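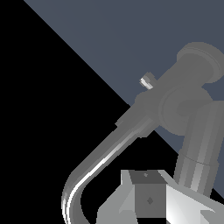
Fourteen years with the bread oven

The bakery in Eston opens at six, but the baker is at work long before. She asked me not to print her name. "In the town everybody knows me already," she said, "and the other people do not need it."

She came to Eston from Drilladbridge to help her aunt for one summer, and she has stayed 14 years. Her rye bread needs two days. The starter is fed in the evening, and in August she uses colder water, so that the dough does not rise too fast. "I look at it and I smell it," she told me. "The clock helps only a little."

On a usual morning she bakes 70 loaves, and before the holidays over 360. I asked if she would like a bigger shop. She thought for some time before she answered. "A bigger shop means I would stand in the office. I like to stand at the table."

The seeded loaf is sold out by nine. Her aunt still comes to buy it, and she still says that it has too much salt.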